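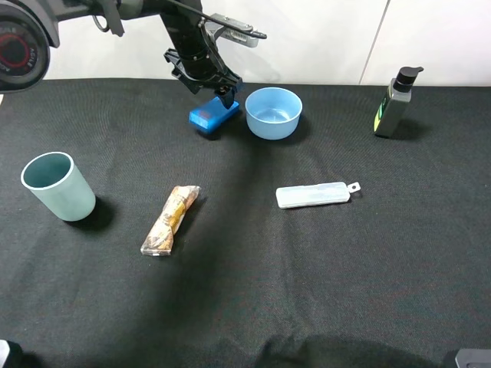 Stuck down, and who do you blame

17/07/2019

Quick one tonight, I've got 2 things on the stove and a log file open in the other window.

So the gripper fault is back. Same one I moaned about last October, or its cousin. Arm goes down to the block, fingers make contact, and then the controller decides it hasn't arrived yet. Keeps pushing. No error, no beep, nothing on the screen, just the motor current creeping up while the arm leans on a blue block like it wants to put it through the table.

I was at the keyboard. Stop button was behind me. Yes, I know.

What I was running: the pick and sort job, all on the black cloth. Block into the bowl, cup to the left, snack bar and the white case left where they are as clutter, pump bottle over on the right as the thing it must not touch. I'd done the whole routine at half speed in the afternoon with no trouble. Then I put it back to full speed and went for the block first becuase it's the easy one. Ha.

What the log says

Pulled it off the Stamo board afterwards. The grip command goes out, the fingers report contact, and then the height reading just stops changing. Same number, over and over, 597 samples of it. The arm was still getting fresh targets the whole time, each one a hair lower than the last, and as far as it knew it wasn't moving. So it pushed harder. Makes sense from where it sits.

The force limit should have caught this. It was set to 55 in the config file, and that's the number I'd have sworn to. But the Niskanen driver loads its own defaults when it reconnects, and it had reconnected, once, a few minutes before, when I jiggled the cable. Default is 400. Didn't print a thing about it. So for that whole run I had a limit that was really no limit at all, and a config file sitting there looking right.

Two faults, then. Frozen reading, and a limit that quietly went away. Either one alone I'd have gotten away with. I'm more annoyed by the second, the first is just hardware being hardware.

Damage

One finger pad split, the rubber peeled back at the corner. Block's fine. Small dent in the board under the cloth, which I found by running my thumb over it. Wrist still reads straight at home position but I don't trust it yet, going to check it against the square tomorrow.

My hand was nowhere near it. It had been, though, maybe a minute earlier, moving the bowl over closer to the block. That's the part I keep going back to. I've gotten into a bad habit of reaching in between runs with the power still on, since the arm parks up high and looks asleep. It isn't asleep.

Changes, some done, some not

Stop button is now on the front edge of the desk, on my side. Done, took four minutes, should have been there from day one.

Power off before I reach in. Every time, including when it's "just the bowl".

Force limit gets read back from the driver before every run, and if it doesn't match the file the job won't start. Done, tested it by pulling the cable on purpose. It refused. Good.

If the height reading doesn't change for ten samples while a move is active, stop and hold. Written, not tested. Wanted to test it tonight but see above re: stove.

New cable. The old one has a spot near the connector where if you bend it the reading drops out, I'm pretty sure that's the frozen number right there. Ordered one from Pevcombe, they say a week. Until then the arm stays at half speed, and no full runs unless I'm standing next to the button.

Also want to look at the Sudov pads, the ones with the fabric backing. Anyone used them? The plain rubber ones split if you look at them wrong and this is my second pair since spring. Don't want to pay that much if they go the same way.

Somebody asked under the last post whether I'd share the config. I will, but not this version, for reasons that shoud be obvious by now. Give me until the new cable is in. I'll put up the readback check seperately, it's only a few lines and you probably want it if you're on the same driver. If you are, go pull your cable, plug it back in and print the limit. Do it before you run anything else. Would like to hear what number you get.

Right, something's boiling over.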